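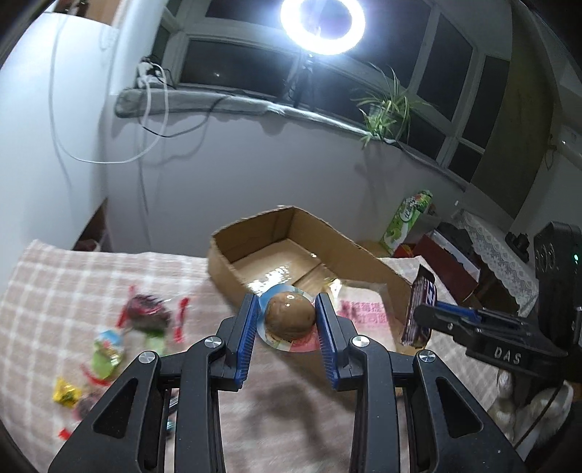
## Quiénes somos (y por qué siempre olemos a galleta)

¡Hola! Soy Glenys Owen y llevo Umerano, una tienda pequeñita de cajas de merienda en Kivcombe. Digo «llevo» y ya me corrige mi primo Eynon desde el almacén: la llevamos entre tres, y el tercero es Manix, mi cuñado, que hace los repartos y se come lo que se abolla. Según él, es control de calidad.

Empezamos en la mesa de mi cocina, preparando cajas para los cumpleaños de la familia. Luego las pidió una vecina, luego la academia de idiomas donde yo daba clases por las tardes, y en octubre del primer año tuve que elegir entre comer en la mesa o seguir armando cajas encima. Cenamos en el sofá hasta Navidad.

## Lo que hacemos

Cajas de picoteo para compartir. Las hay de desayuno, de merienda y de oficina (esta última la piden los lunes y la repiten los jueves, ya sabéis cómo va eso). Dentro metemos una mezcla de cosas que conoce todo el mundo y otras que a lo mejor no habéis probado nunca: chocolatinas, barquillos, caramelos, fruta deshidratada, panes de molde dulces... Buena parte viene de importadores asiáticos, porque viví unos años en Taichung y volví con una debilidad seria por los panes con fruta.

Las cajas son de cartón, sin bandejitas de plástico ni relleno de espuma. Lo pesado va abajo, las barritas de pie contra la pared y los caramelos pequeños al final, para tapar huecos. Eynon discute este orden cada semana y cada semana lo acabamos haciendo igual.

## Cómo elegimos

Antes de que algo entre en una caja lo ponemos encima del mantel y lo probamos los tres. Cortamos cada cosa en trozos, hacemos té (mucho té) y votamos. Si a dos les gusta, entra. Si solo le gusta a Manix, no entra, porque a Manix le gusta todo – incluso aquel regaliz salado del que preferimos no hablar.

También miramos que los envoltorios lleguen enteros, que las fechas den margen y que haya algo para quien no come chocolate. La fruta seca nos salva siempre en eso. Y el pan de molde con arándanos rojos y pasas es mi favorito desde hace años: tostado, con mantequilla, ¡y no hace falta nada más!
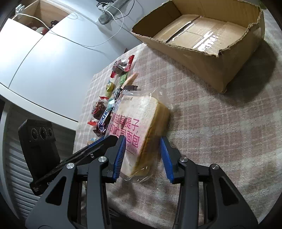 *El pan de arándanos y pasas sobre el mantel de cuadros, con chocolatinas, caramelos y fruta seca alrededor.*

## Unas cuantas cosas prácticas

- Preparamos como mucho 100 cajas al mes. Podríamos hacer más, pero habría que renunciar a cerrarlas a mano y de momento no queremos.
- Cada caja da para 6 personas con hambre normal. Si en vuestra oficina hay alguien como Manix, pedid dos.
- Repartimos nosotros en Kivcombe y los pueblos de al lado. Más lejos va por mensajería y tarda 3 días laborables.
- Si tenéis alergias, escribidnos antes de pedir. Os mandamos la lista de ingredientes traducida y cambiamos lo que haga falta.
- Si al entrar en la página de pedidos os sale un error 404, recargad. Estamos cambiando la web y la parte de los pedidos la hago yo por las noches, así que paciencia – y si no, por teléfono también vale.

## ¿Y dónde estáis?

En el bajo que hay detrás de la panadería vieja, puerta verde, timbre que a veces funciona (si no, golpead fuerte, que tenemos la radio puesta). Abrimos por las mañanas de martes a sábado. Podéis venir a recoger vuestra caja, a curiosear lo que acaba de llegar o a traernos el cartón que os sobre, que lo reutilizamos.

Y si venís en día de cata, os toca votar.

Glenys
*Página actualizada en noviembre de 2025*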